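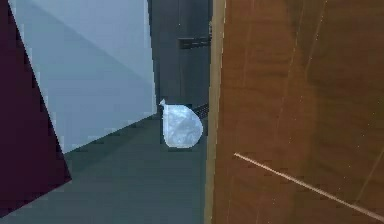
Nitholm, October

Week 4 handout: Teaching by remote control

Welcome back! This is the week where you finally get your hands on the controllers, and I think it's the best week of the course. Up to now we have written motions down as numbers. From here on you move, the arm moves with you, and the computer keeps a record of the whole thing. We start in the simulated kitchen, so go ahead and be clumsy.

What a demonstration is

One demonstration is one complete try at one task, from the start pose to the moment you press stop. The recorder (ours is called Driveditz) saves the camera views, the joint positions and your commands, all on the same clock. Later the learner gets those recordings and tries to work out which command goes with which view. It only knows what is in the file! If you lean over and look at your neighbor's screen to find the object, the learner gets no help from that.

So look at the camera views before you look at anything else. In the view at the top of this page a small whitish object shaped like a teardrop sits in a narrow gap, with a big stretch of wood filling the right side. Ask yourself how you would come at it. From the top? From the open floor side? Pick one way in and stick with it for the whole set. Twelve tries that go in the same way teach more than 40 that wander.

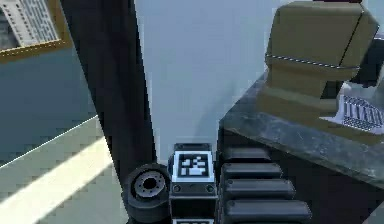 4 min read

Keeping track of the arm

The second view has part of the arm in it, coming up from the bottom, with the square black-and-white marker on its front and the ribbed gripper section to the right of it. Learn to love this view -- it tells you how close you are to the counter edge. New drivers stare at the target and forget the elbow, and the elbow always finds the furniture.

A few habits that pay off:

Move slowly, but don't stop dead. Long pauses get recorded too, and the learner will happily copy them.

Open the gripper early, well before you reach the object.

If you miss, back up and try again in the same recording. Recoveries are gold, keep them.

If you get lost completely, press discard and start over. No shame in it, I discard plenty.

Lab task

Work in pairs in the Sandoval room. One person drives, the other watches the clock and calls out at 60 seconds. Record 12 good demonstrations each, then swap. Expect it to take about 40 minutes with the swapping -- your thumbs will be tired! Save everything to the Fluka folder under your pair number and write one line per try: kept or discarded, and why.

For next time, read chapter 13 and bring your worst recording. We'll play a few of them back and see what a learner would make of them.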